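Automation of the Returns Sorting Bench at Karngate: Effects on Task Content and Staffing

Student project report, Industrial Engineering, Group Agudelo

1. Background

Karngate is a toy lending warehouse. Families and day care centers borrow mixed sets of small toys and send them back in one box. Each returned box has to be emptied, sorted, checked for missing or damaged parts and repacked before it can go out again. Until this year all of that was done by hand at six benches.

In June the company replaced one manual bench with a two-arm sorting cell supplied by Ulberg. The cell runs on a task program called Aletora, which is set up and changed by the bench staff through a touch panel. Our project looked at what the cell does, what it leaves to people, and how the work of the sorting team has changed as a result. We did not measure the accuracy of the grippers in detail. The supplier has its own test records and we were not given access to them.

2. Method

We used 3 sources: direct observation at the bench, interviews with the sorting team, and the shift log. Observation was done in blocks of 40 minutes, spread over the morning and the afternoon. During each block one of us recorded every time a person touched the bench or the panel, and the reason. The other kept time.

Interviews were short and took place in the break room, without the shift lead present. Answers were written down and read back to the person. Quotes are not used in this report, as agreed with the team.

3. Description of the work

A returned box is tipped out onto the dark table surface by a member of staff. The items are left as they fall. Toy parts and play dishes usually end up mixed together, and some items cover others. The arms then pick items one at a time. Trays and bowls that belong to a set may be used as intermediate holders during sorting, so a part can be placed in one of them and moved again later. Each gripper arm has a small camera near the fingers, and the picture is shown on the panel so that staff can follow the work without leaning over the table. 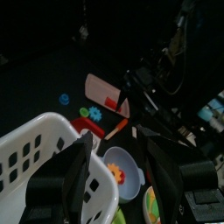
Figure 1. Wrist camera view of the cell. The second arm reaches down to the pink tray near a red block; a bowl holding an orange gear is in the foreground.

Three kinds of event require a person. The first is a covered item, where a part lies under or behind something larger and the program cannot separate the two. The second is an unknown item, for example a part from a set that Karngate does not own. The third is a damaged item. The cell has no check for cracks or bite marks, so all sorted parts still pass under a human eye before repacking.

4. Findings

4.1 Task content

Before the change, picking and sorting filled most of the shift. At the automated bench, the main tasks are now tipping out boxes, clearing stops, inspecting sorted parts and repacking. Inspection used to be done in passing, while the part was already in the hand. It is now a separate step, and staff described it as slower and more tiring for the eyes.

4.2 Interruptions

Our target, agreed with the shift lead, was no more than 20 stops per shift. The log shows that this was met on shifts with preschool sets and missed on shifts with construction sets. Covered items were the most frequent cause. Staff had started to spread the items by hand after tipping. This reduced the stops but added a step that is absent from the work instruction.

4.3 Physical load

Reaching and repeated gripping have gone down at this bench. Standing time has not. The panel is fixed at one height, and the shorter members of the team work with a raised arm when they clear a stop.

4.4 Staffing and skills

No positions were removed. One sorter per shift is now assigned to the cell and has had training in Aletora. The training was given to permanent staff only. Temporary workers rotate between the manual benches and have therefore kept the more repetitive work. Several of them raised this point in the interviews.

5. Recommendations

Add spreading to the work instruction and allow time for it in the plan.
Mount the panel on an adjustable arm.
Improve the lighting at the inspection table.
Open the training to temporary workers after their first 40 shifts.

6. Limitations

Only one cell was studied, in its first months of use. The shift log is filled in by hand, and short stops are probably under-reported. Construction sets were observed in the afternoon only, so the effect of the type of set cannot be fully separated from the effect of the time of day.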